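7. Fault: the jaws do not open after closing on cloth

This section is for the hand-held gripper pair Flutadico, for operators who fold or carry bedding, towels and clothing. Read section 6 (Daily check) before you begin.

7.1 What happens

The operator closes the jaws on a thick part of the cloth, for example a rolled end or a double hem. When the handle is released, one jaw goes back and the other one stays. The cloth remains held. The status light stays green, so the recorder does not show this fault. In the log it is visible only as code 44, jaw position not equal.

On 16 August 2020 Elsie Heywood reported this fault from the Dastport site. The operator pulled the cloth by force, and one pad came off with it. Please do not repeat this. A pad that was pulled off must be replaced, it can not be glued again.

CAUTION: Keep your fingers out of the gap between the pads at all times. The spring can close the jaws suddenly, also when the power is off.

CAUTION: If two persons or two hands hold the same cloth, do not pull against the other gripper. The load goes to the pivot pins and can bend them.

7.2 To release the cloth

1. Stop the recording. Say "stop" loudly if another person holds the second gripper.

2. Lower both grippers until the weight of the cloth lies on the bed or the table.

3. Open the second gripper first, if it works normally, and put it aside.

4. Switch off the gripper which has the fault. Wait for 7 seconds.

5. Check where the cable is. It must not lie under the cloth or around your wrist.

6. Hold the handle with one hand. With the other hand, push the outer arm slowly to the outside. Push on the arm, never on the pad.

7. Take out the cloth in the direction of the jaw tips. Do not turn it.

Note: If the arm does not move with light pressure, go to 7.4.

7.3 To find the cause

1. Look at the pivot pins on both sides. All of them must be at the same height. A pin which stands out is the most frequent cause.

2. Look for threads around the pins. Cut them with small scissors and remove them with tweezers. Do not use oil.

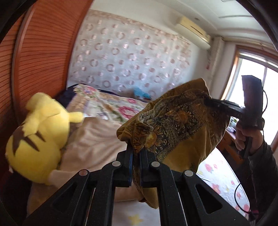
3. Move each arm by hand, first left and then right. Both must move with the same force. If one is harder, write down which one.

4. Look at the edges of the pads. If an edge is lifted, threads can go under it and hold the jaw closed.

5. Switch on the gripper and close it 19 times without cloth, then with one thin towel. If code 44 comes again, do not continue to work.

Note: The limit for cloth is 475 g for one gripper. A large piece can be lighter than this and still be too thick at the place where you hold it. Choose a flat place, with one or two layers only.

7.4 When you can not repair it

Put a red label on the handle and write the code, the side and the kind of cloth. Send the complete gripper with its cable to Comance, to the attention of Terence Kettle. Do not open the housing. Grippers delivered before December have the old pins, and for these please order the Ackroyd pin set together with the repair.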